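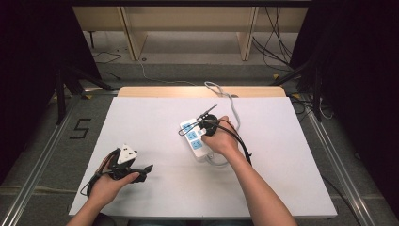 ok so I finally quit my landlord's mystery-meat internet plan and I have opinions. thread

1/ We moved in last October and the lease said "high-speed internet included." Reader, it was 6 megabits. On a good night! My sister tried to video call and I was basically a painting with a voice.

2/ I called Bundatix first. On hold for 2 hours (the hold music is one pan flute song, I can hum it for you). Then they told me my building "isn't in the system." I was standing in it.

3/ Then my neighbor Elfriede Kleinschmidt, who has lived upstairs forever, goes "oh, I just use Drasar." No drama, no contract. She wrote the number on the back of an envelope for me and I love her.

4/ Signed up Monday, tech came Wednesday. Her name was Sabine and she was in and out before my coffee was done. She moved the router off the floor behind the couch and up onto the bookcase, which I'm told is step one for everyone always.

5/ Things I'd ask before signing with anybody: is there a price jump after the first year, do you have to rent the router, and what does it cost to leave. I got burned on that last one in my old place and I'm still mad!

6/ Paying 14 dollars more a month than before and I don't care even a little. I watched a whole movie last night and it didn't stop once.

7/ Anyway if you're on Bundatix and happy, please tell me how you got through to a person. And does anyone want a very old router? Free, you pick up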